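Merrick Open Lab Day: Progress Note for the Zitodness Fund
April report, second half of the grant

Hi all,

You asked for something shorter than the last report and more like a letter, so I'm taking you at your word! The numbers sheet went over separately. Most of what follows is the open day, which ate the better part of the month and was worth it.

First, the quick status. The Flernska packing work is on schedule, apart from the lid step (more on that below). We set ourselves a target of 200 clean recordings for the box task and we passed it a week before the visitors came, which took a lot of pressure off. The second set, with soft items, is only just getting going and I don't have much to say about it yet.

The open day ran from 11 in the morning until late afternoon. We'd planned on one long demo after lunch, and then people kept drifting in early and wanting to see things move, so we ended up doing short sessions all day with a break whenever our hands gave out. The folks from Goson came too. They asked harder questions than anyone else, mainly about what happens when a carton goes in crooked, and I've stolen two of their questions for our own test list.

What people liked best by far was the hand-held grippers. I had expected them to crowd around the slides (I spent ages on those slides) but no, everyone wanted to watch the packing table. You hold one gripper in each hand and do the job the way you would at home, and the motion gets recorded for training. 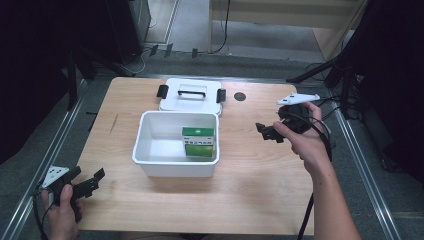 Packing demo with the two hand-held grippers: carton in the box, lid still to go on.

The lid is where we're still slow. Getting a carton into the box is something most visitors managed after a try or two, but the latches need a push from an angle that feels wrong with a gripper, and you could hear the groans from across the room. I can do it fairly reliably now, and it took me most of the winter. Of the 12 visitors who had a go at the full task, 3 got the lid latched without help. I'd like to try longer finger tips before we record any more of that step, and there's money left in the small parts line to cover them, so I'm not asking for anything extra.

Cables were the other complaint. They tug at your wrist when you reach across, and shorter people felt it more than I do. We've talked about running them from overhead. I want to test that on one side first, because the last time we moved everything at once we lost two days to a loose connector and I was not fun to be around.

A few visitors asked whether they could come back and record for us properly. Yes please! I've got a sign-up list going, and it would be really good to have more hands than our own in the data. We would need to agree on how they get paid for their time, so could you let me know whether the outreach budget can be used for that?

Next up are the finger tips, the overhead cable test and then the soft items. I'll send the Goson questions along with our answers once we have answers to all of them. If any of you want to try the lid yourselves, mornings are best.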